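Speaker notes, "Two planners and one table"
August 2023
Talk slot: afternoon session, questions at the end

Opening. Say good afternoon, thank the organizers, then go directly to the topic. Do not explain the company history. People who want it can ask in the break.

Main message, to say slowly: most of our failures in the last half year were not failures of grasping. The arm could take the object. The software had a wrong idea about what was free space and what was object, and it made this idea too late to change the motion.

Explain the parts. Rillow is our perception service. It gives a list of objects with a pose and a confidence for each. Fimo is the motion planner. Pramby is the small tool which records everything and lets us play it again on a laptop. If somebody asks why we have so strange names, say that they come from Peixoto, the project before this one, and continue.

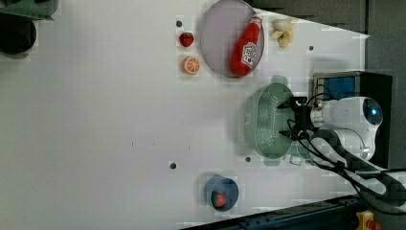
Rillow was written first for single objects on a clean surface, and this is still visible in the code. It makes a cluster of points, it fits a shape, and it gives the cluster one name. A bottle that lies across a plate, as the ketchup does on our table, is then a problem. The two things touch, so the old version gave one cluster with one pose, and the center of it was in a place where no good grasp exists. The new version separates first by color and height, and fits the shape after. Speak here of the cost: it is slower, and we had to move it to its own process.

Next slide, the world model. Rillow does not talk to Fimo directly any more. Between them there is a store, and every object in the store has a time of last observation. When the gripper covers an object, we keep the last pose and we let the confidence go down. Before April we deleted the object at once. The planner then believed the space under the hand was free, and it planned through it. I like to stop here for a moment, because many people in the room have made the same mistake.

Give the numbers. We replayed 216 recorded episodes with Pramby, with the old store and with the new store. We looked only at plans that pass through a known object. With the old store there were 3 different causes for such plans. With the new store 2 of them are gone. The third is the delay between the camera clock and the arm clock, and we are still working on it. Do not promise a date.

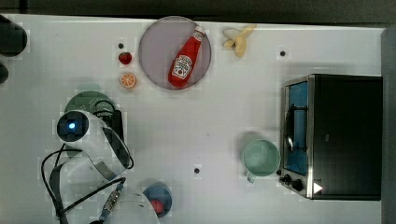 The clock problem needs a simple explanation. The arm reports its joints much more often than the camera gives a picture. If we take the newest joint values and the newest picture, they do not belong to the same moment, and the mask that removes the arm from the point cloud is shifted. A thin border of the arm stays in the cloud and becomes an object. Fimo sees this object very near to the gripper and refuses to move. In the log it looks like a planner bug, and we lost two weeks in the planner before we looked at the time stamps.

What we do now: we keep a short buffer of joint values and interpolate to the time of the picture. It works well when the arm is slow. In fast motions the cables are the difficult part, for they are not in the arm model and they hang differently in each pose. At the moment we make the mask wider near the wrist. It is not elegant, and I will say so.

Demo, only if there is time. Open Pramby, load the short episode, switch on the layer with confidence colors, go step by step. If the projector is too dark, skip it and show the plot.

Questions I expect:
Why not one learned model for all? Answer: we tried it in a branch, the debugging was hard for us, we may try again.
Does the store work with two arms? Answer: not tested.
Is Pramby available? Answer: the file format is documented, the viewer is internal for now.

Last slide has the contact address. Leave it on the screen during the questions.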